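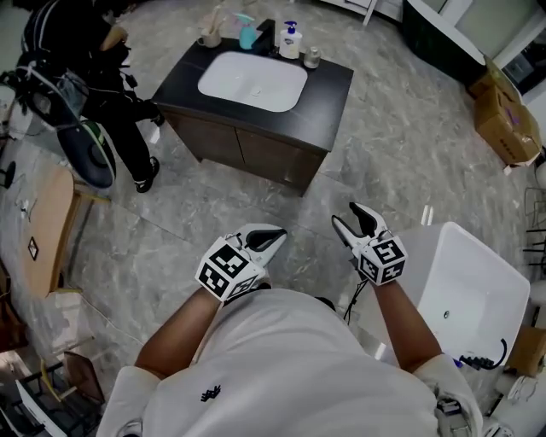

The bathroom corner at the Volel open day, a gripper in each hand.

mossback95
Went to the Volel open day in May, the one at the Priltska unit. I'd expected a robot behind a rope, waving. What you get is people doing household jobs with a gripper in each hand while you stand about with a paper cup of tea. Entry was £6 and the tea was extra.

teasel_and_co
Is that the one Soon-im Won was running? Saw her do a talk at Chege and she was very good on why hands are hard.

mossback95
Same. She did the introduction, then took questions until the urn ran out. She said they'd logged 581 goes at the bathroom tasks since spring. A man near me asked when it would do his ironing, and she told him to come back in nine years and bring the shirt.

gantry_pete
So you paid six quid to watch someone tidy a sink. I can do you that at mine for four.
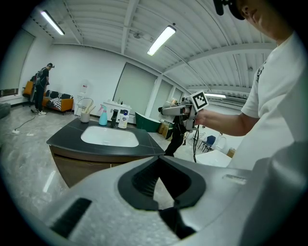
mossback95
What I liked about Volel's day was that you could get near the work and ask daft questions while it was going on. Wullero had us behind glass last year with a video on a loop. My daft question was about the square black-and-white marker on top of the gripper, and I got a proper answer about tracking where the thing is in the room. I also asked if the bath was for sale. It was not.

gantry_pete
Fair enough, but a person holding the grippers isn't automation. It's a person with worse hands.

teasel_and_co
That's how you get the examples to train on, Pete. Somebody has to show it how a pump bottle works.

gantry_pete
Then call it a training day and leave robots off the poster. I'd have driven all that way for a robot and been livid.

mossback95
The poster did say "robot learning", in fairness — though the second word was a good deal smaller than the first.

lowgear
I was there for the afternoon slot and I'm nearer Pete on this. Friendly people, and the grippers are cleverly made, but it's slow to watch and there were hardly any chairs for visitors. Half an hour would have done me.

teasel_and_co
Are they doing another?

mossback95
She said autumn, probably kitchens. I've put my name down. Pete, I can put yours down too if you like.

gantry_pete
Go on then. I'll bring my own tea.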